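## The Sixth Piece

Ludger Haberkorn bought the toy box at an estate sale in Flesemton in November, 336 crowns for the lot, and it took him until the snow came to look through it properly. Most of it was junk. There were 55 dominoes from sets that didn't match, a spinning top without a point, and a paper bag marked Hayashi in pencil.

The bag held three small shapes. He knew them at once. His mother had kept a set like it on the kitchen windowsill in Pirnon, and he and his brother used to fight over the ball.

He telephoned Venkatesh Shenoy, who repaired toys and had done so since before Ludger retired.

"How many in the bag?" Venkatesh asked.

"Three."

"It should be 6. Three red, three green. Each color had a cube, a cylinder and a ball."

"Then I have half."

"Bring your half over."

Ludger drove across town with the bag on the passenger seat. He had put the seat belt over it, and he took it off again before he parked. Venkatesh made tea and they talked for a while about the bridge at Nakham, which was closed again, and about Venkatesh's knee. He was 70 now and the stairs were getting to him.

Then he spread a white cloth on the table and put an old basket on it. He had Ludger set the pieces out in front.
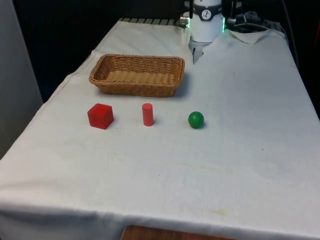

## What Venkatesh Kept

"Two red and one green," Venkatesh said. "Wait here."

He was gone some time. Ludger heard a drawer stick, and then open. When Venkatesh came back he had a cigar box, and in it were a green cube and a green cylinder.

"Where did you get those?"

"From your brother. He wanted them repainted." He sat down slowly. "He never came back for them, and then there was the funeral - I didn't know how to bring it up."

Ludger put the green cube next to the red one. They were the same size.

"So it's only the red ball," he said.

"Only the red ball."

Ludger drank the rest of his tea. He was fairly sure he had thrown that one in the river himself, when he was seven, to win an argument. He asked Venkatesh if he could turn a new one.

"By spring," Venkatesh said, and went to find a pencil.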